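Dust, Crumbs and the Shared Worktop: A Case for Cleaning Before Noon

By Lorraine Garside, Facilities Standards, Tovesdale

The care of shared work surfaces is commonly treated as a minor housekeeping matter, to be settled at the end of the day by whoever remains in the building. This essay argues that it should be given a fixed place in the working schedule, and that the present arrangement at Tovesdale, under which tables are wiped after 5 p.m., should be revised.

The current rule was adopted when the Erville rooms were used mainly for meetings. A table that holds papers and a few cups can reasonably wait until evening. The same table, once it carries equipment and containers through a full day, cannot. Fine debris settles between objects and under their rims, and a cloth passed around them in haste will move it a few inches and leave it there. White tabletops at least have the merit of showing the problem plainly.

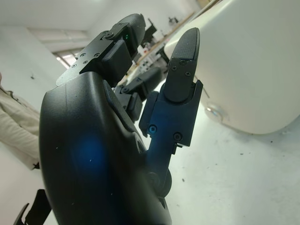
Dark crumbs and dust on a white tabletop, beside a large white rounded object.

It has been said in reply that crumbs do no harm. Tracey Wragg, who supervises the Yeoman rooms, made this argument in April, and it deserves a fair answer. Her position is that staff time is limited and that a speckled table is a question of looks. On the first point she is right. A full clearing of a large table takes 18 minutes when every item is lifted, and that time must come from somewhere. On the second point I would disagree. People are slower to put a table in order when it was not in order when they arrived, and the next user inherits the decision along with the crumbs.

There is also the matter of what stands on the table. Our written guidance covers surfaces in detail and says almost nothing about the items placed on them. Matte black finishes hold pale dust and fibers in a way that is easily missed under ceiling lights, and textured pads are worse than smooth panels. A damp cloth is of little use on these. A soft dry brush, kept at the table and not in a cupboard down the hall, is the proper tool.
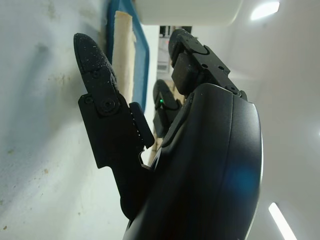
Pale dust and fibers on a textured black fingertip pad.

The Pekik building offers a useful comparison. Its users adopted a late-morning cleaning period some 40 weeks ago -- a short one, with all items lifted and set back in place -- and have kept to it. Complaints about the condition of the tables have become rare there. I do not claim that the schedule alone explains this, as the rooms are smaller and fewer people pass through them.

I would therefore propose 2 changes to the Tovesdale rule. The first is that tables in regular use be cleared and wiped before noon, with the evening round kept only for floors and bins. The second is that the guidance be extended to equipment, with a brush supplied at each table and the person who booked the room responsible for using it. Written comments on both points may be left at the Erville front desk.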